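How we made a three-song EP in one term

So our group picked the music option for the final project, and I ended up producing it (nobody else had a laptop that could handle it!). The band is called Notbridge, the EP is called Drivine, and the budget was $200, most of which went on a used mic.

Norbert Gál sang and wrote the lyrics. I did drums and synths and way too much reverb. "Kozma" was the hard one. We did 15 takes of the chorus and kept take two. 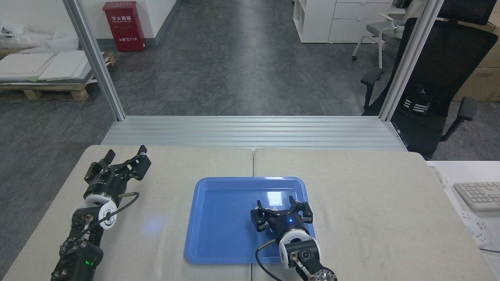
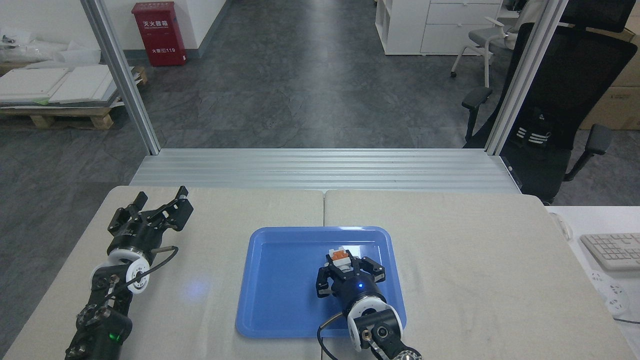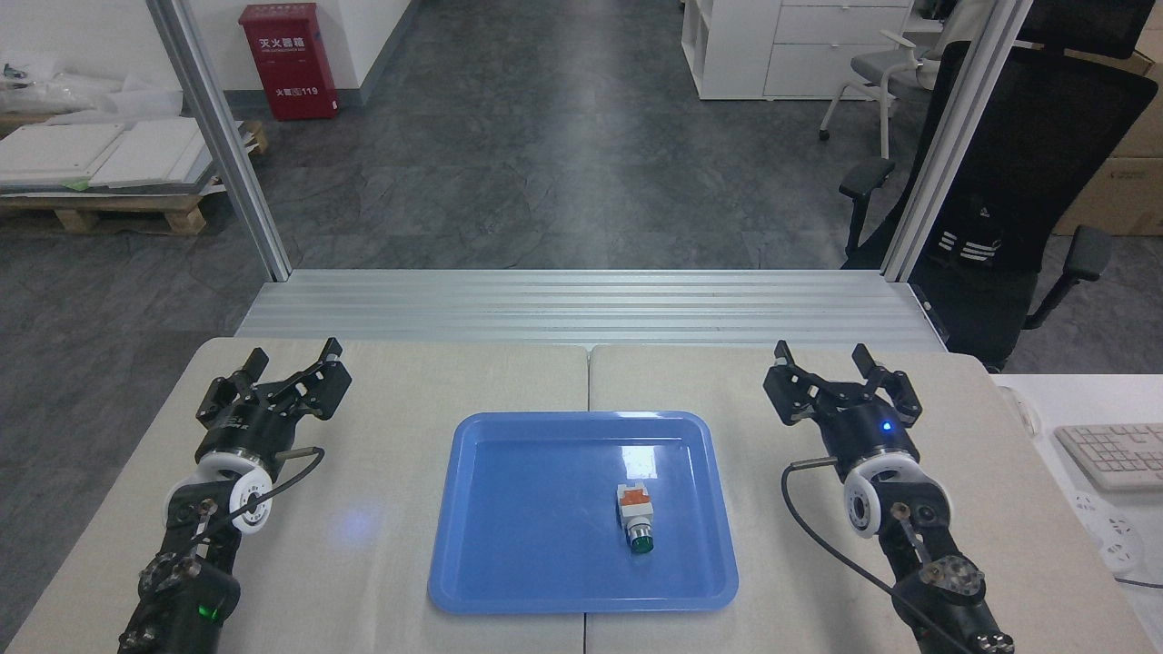

Mixing ate most of August. My first version of "Tilteo" had the bass so loud that you couldn't hear a single word, so I pulled it way down and doubled the vocal, and I love it now. We put all three songs online and got 600 plays, mostly on "Tilteo". Next time I'd book the practice room earlier and record the guitar dry.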